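Grestia Open Day: two floors of pottery, a lot of mud and a very good soup

I have been meaning to get to the Grestia open day for years. It only happens twice a year, and every time the flyer went up at the library I'd stick it on the fridge and then find it again a month too late. This time I put it on my phone with an alarm, and off we went, my sister and me, on a gray Sunday in November 2023 with a thermos and a bag of clementines.

For those who don't know it, Grestia is the old tile works out past the rail yard in Coltard. They stopped making tile there a long while back, and the building sat empty until a bunch of potters took over the ground floor and slowly spread upstairs. Most of the year you can only get in if you rent a bench or take a class. On open days they unlock everything, including the clay cellar, and you can wander wherever you like as long as you don't touch the wet stuff. (I touched the wet stuff. One finger! It was a big fat planter and I don't think it'll show.)

Parking first, because that's what I wanted to know and couldn't find anywhere. There is a lot. It is mostly puddle. If you get there before eleven you can park along the fence where the gravel is decent, and if you get there after eleven, like us, you park in the puddle. Wear boots. My sister wore her suede ones and was in a mood until lunch.

You go in through what used to be the loading bay, past a long wall of tile samples from the old days, and I could have stayed right there for an hour. They've left all of it up. Rows and rows of little squares with the glaze names painted underneath, and the names are wonderful: Wet Slate, Butter, Second Moss. There is a Third Moss too. We looked hard for First Moss and never found it, and the woman at the door said people ask all the time and it was probably on the piece of wall that came down when they put in the bathrooms.

The ground floor is the wheels. They had a throwing demonstration going when we came in, a tall guy in a rubber apron making the same bowl over and over while he talked, and he'd cut each one in half with a wire so we could see how thick the walls were. I found this almost painful to watch. Perfectly nice bowl, slice, onto the scrap heap. He said you should cut up your first hundred if you want to get any good, and a kid in the front row asked if he'd cut up his, and he laughed and said no, his mother has them.

After that we did the clay cellar, down a set of iron stairs that my knees did not enjoy. It smells like a riverbank down there. They mix their own stoneware in a machine that looks like it came out of a bakery (and it did come out of a bakery, the one that used to be on Puda Street, so I have very likely eaten rolls out of it). The reclaim bins are down there too, where all the sliced-up bowls end up, get soaked back to slop and start over. I liked that part a lot. My sister said it reminded her of our grandmother's soup pot, the one that was never empty and never the same twice.

Speaking of which, lunch! The canteen is run by the same people who do the Saturday stand at the farmers market, and they had a barley and mushroom soup that I would drive back out there for, puddle and all. You buy the bowl, that's the trick of it. You pay $2 for the soup and then whatever the potter is asking for the bowl it comes in, and you wash it at a row of sinks afterward and take it home. I got a squat brown one with a thumbprint near the foot. It holds exactly the wrong amount for cereal, but I've been using it every day anyway.

Upstairs was what I'd really come for, the kilns and the glaze room. The big gas kiln is called Farquharson, and it has a brass plate with the name on it, screwed on a bit crooked. I asked three different people where the name came from and got three different stories: a ship, a dog, and a landlord. It was cold on open day, so they had the door standing wide and you could poke your head in and look at the shelves. The brick inside has gone shiny from all the years of glaze vapor, and there are drips hanging off the arch like candle wax. One of the kiln crew told us they fired it 74 times last year, and that in August, with the skylights open and a fan going, it still got so hot up there that somebody's lunch cheese melted inside the wrapper on the far windowsill.

She also told us about reading cones, and I'll pass it on because I finally get it. You put small cones of different mixes on the shelf where you can see them through the spy hole, and each one slumps over at its own heat. So you're watching for the moment one bows down and the next one only starts to think about it. They have a digital gauge as well, but she said she trusts the cones more, and the older potters won't even look at the gauge.

The glaze room is next door, and it's the one room where they're strict about numbers of people, so there was a line. Worth it. It's a long room with north windows and shelves all the way up on one side, everything labeled in the same square handwriting, and it's far tidier than anything downstairs. You could try mixing a test batch at one of the tables if you signed up early. I hadn't signed up early, but a family dropped out when their toddler had had enough, so in I went while my sister held my coat.

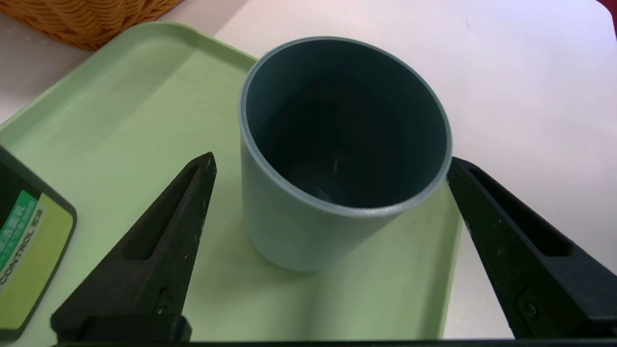
You start with the dry powders, which the person in charge weighs out for you (masks on, no chatting near the scale), and then you add water a little at a time and stir until it's like heavy cream. Mine was like cottage cheese. You push it through a sieve with a stiff brush, and then it really is like cream, and you feel like a genius. I picked a recipe for a soft green. In the bucket it's a dull pinkish tan and you just have to take it on faith, because the color doesn't show up until the firing. I dipped a little test tile for a count of three, and scratched my initials in the back with a nail so they could mail it to me.

The wait is a few weeks, they said, depending on when the next firing fills up. I'll put it on the kitchen windowsill if it comes out green and in the potted fern if it doesn't.

A couple of grumbles, to be fair about it. The signs are hopeless. We went past the stairs to the upper floor without spotting them, and when I asked, I was told "it's behind the kayak," and there really was a kayak. The only elevator is the freight one, and you have to find somebody with a key to run it, so if stairs are a problem I'd call ahead. And the shop takes cards but the canteen and the seconds sale don't, and there's no bank machine closer than the gas station on the Coltard road. My sister had cash. My sister always has cash, and she let me know it.

The seconds sale! I nearly forgot. It's out in the old drying shed, all the pieces with a chip or a wobble or a glaze that ran, priced by the table. By the time we got there it had been picked over pretty well, but I still came away with a butter dish whose lid doesn't quite match its bottom and a mug for my neighbor who feeds the cat. People get there right at opening and head straight for the shed with laundry baskets, and next time I'll be one of them. Do the shed first, leave your haul at the coat check (they're nice about it), then the wheels, then soup before the noon crowd, then upstairs in the afternoon when the light is good.

We left when they started stacking the chairs. The car was still in the puddle, and the puddle had grown. My sister took her boots off, walked over in her socks and drove home with the heater blasting on her feet and a casserole dish in her lap that she swears she's giving away for Christmas.

The next one is in the spring, and the date usually goes up on the board at the library before it goes anywhere else. If you want to try the glaze tables, sign up at the door the minute you get in.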